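Guest Rooms at Juška House: Frequently Asked Questions

6 min read

Juška House has guest rooms for the friends and relatives of people who live and study at Falmont. They are small, clean and cheap, and most of the complaints we get concern the first of those. Please read this page before you write to us. We say that knowing that a good share of you will write to us first and read it afterward, and we will answer you anyway, only a little more slowly.

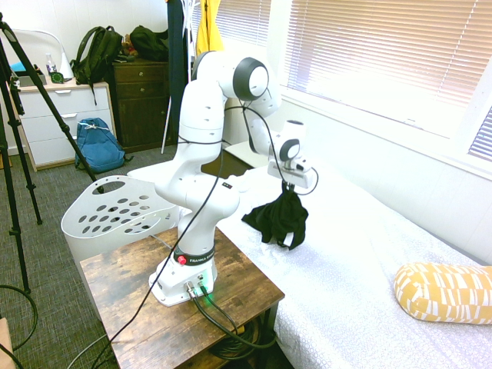

Falmont Residential Services - Guest Rooms and Linen

Who can book a room?

Any current resident or enrolled student can book for a guest. The guest can't book directly. We tried that for a while and spent most of a spring renting rooms to people who had come to Falmont for the outlet stores. You are the host, your name is on the booking, and if your cousin sets off the smoke detector with a curling iron, it's your inbox that hears about it.

How do I book?

Through Tavudus, using the same login you use for meal plans. Go to "Stays," pick your dates and wait for the confirmation email. The page will spin for a bit after you hit Submit. Leave it alone. If you hit Submit again you will have two bookings, and the system is very happy to charge you for both.

How far ahead should I book?

For an ordinary week, a few days is plenty. For graduation, move-in and family weekend in November, book as soon as dates open. They open about six weeks ahead, early in the morning, and they go to people who set alarms. We don't keep a secret room back for emergencies. People ask this in a low voice, as if the voice were the problem.

How long can a guest stay?

Six nights in a row. After that the guest has to leave for at least a night before coming back, even when there are rooms open. We know how this sounds. The rule dates from a gentleman who arrived for a long weekend and was eventually getting magazines delivered.

What's in the room?

A bed, a side table, somewhere to hang a coat, a lamp and a window that opens if you lift while you push. The furniture has been collected over the years and doesn't match, which one reviewer kindly called "eclectic" and another called something else. There is no television. There is no minibar either, although there's a vending machine on the ground floor that takes cards and, on a good day, gives you something back.

Can you fit more than one person in a room?

Two adults can share a room if they like each other. A small child can come too if you bring your own travel crib. Air mattresses aren't allowed, because with an air mattress on the floor the door won't open all the way, and the fire inspector has opinions on doors.

Are sheets and towels included?

Yes. The bed is made up when you arrive and towels are on the shelf. We don't change bedding during a stay unless you ask. If you do ask, leave the used sheets in the hallway hamper before ten in the morning and fresh ones will be outside your door by late afternoon. Please don't strip the mattress pad off as well. It's a kind thought, and it makes the laundry people sad.

Can I bring my own bedding?

You can, and a fair number of guests do. Fold ours and put it on the shelf so we know it hasn't been used. Be careful when you pack up. Every lost-property shelf has a character, and ours is mostly pillowcases that somebody's grandmother embroidered.

What do you wash the linen in? I have allergies.

An unscented detergent, no softener. Pillows are synthetic throughout. If you need anything beyond that, write to Gediminas Ozoliņš in Linen a few days before your guest arrives. He will answer in more detail than you were hoping for, and he is worth listening to on dust mites.
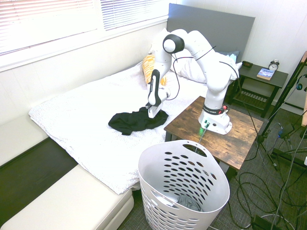
What time is check-out?

Check-out is at eleven in the morning. Leave the key in the drop box by the front desk and close the window before you go. If your guest has a late train, bags can stay behind the desk until the evening, at their own risk.

What about check-in?

Any time after three in the afternoon. The desk closes at nine at night. If your guest will get in later than that, tell us by noon on the day and we'll leave the key in an envelope with the night porter. You need to tell us the name the guest will give at the door. "My mom" has been tried. There were several candidates.

How many keys do we get?

Two per room, however many people are in it. A lost key is charged to the host's account. A key that turns up later in a jacket pocket is refunded, as long as it turns up before we've changed the lock, and we change locks faster than we do most things.

Is there breakfast?

Not in the building. Zido, across the parking lot, opens early and will sell you an egg sandwich and a very large coffee. Guests don't get a discount there. A rumor says they do, and the staff at Zido would be grateful if it stopped.

Can guests use the kitchen?

The kitchen on each floor belongs to the residents of that floor, and so does the food in it, including the food that looks abandoned. Guests may use the kettle and the microwave. For anything involving a frying pan, please go with your host, who can be blamed properly.

Is there somewhere to do laundry?

The basement machines are open to guests. They run on the card reader by the door. Don't leave clothes sitting in a finished machine, unless you're comfortable with a stranger folding your things on top of the dryer, or not folding them.

My guest left something behind. What now?

Write to Merike Lill at the Guest Rooms desk with the room, the dates and what it is. "A black top" is a start, but we'd like a size and a label if you can manage it, as our guests seem to own very little in any other color. We keep clothes and chargers until the end of the semester. We keep food until we smell it.

We'll mail things back if you pay the postage. We won't mail keys to other people's houses, medication or the live plant, and whoever left the live plant should know it's doing very well on Merike's windowsill and may not want to come home.

Are pets allowed?

No. Service animals are welcome, and it helps us if you mention them when you book. Everything else stays home, including the cat who "never leaves the carrier." We've met that cat. It took most of an afternoon to get her out from behind the radiator.

The room is too hot. Or too cold.

The heat in Juška House is run from a single boiler, which has its own views on the seasons. There's a valve on the side of each radiator. Turn it gently and then wait an hour - the change is slow, and guests who keep turning it end up opening the window in January. Extra blankets are at the desk. Space heaters aren't allowed.

Can I cancel?

Up to noon on the day before arrival you get everything back. After that you pay for the first night. If there's a real emergency, write and tell us, and we'll be decent about it. A better offer from a hotel with a pool is understandable, but it isn't an emergency.

My question isn't here.

Write to the Guest Rooms desk through Tavudus, under "Stays," then "Messages." Put your booking number in the subject line. Merike reads the messages each weekday morning, and anything to do with sheets, pillows or stains goes on to Gediminas. If it's a stain, please say what kind. He'd much prefer to know.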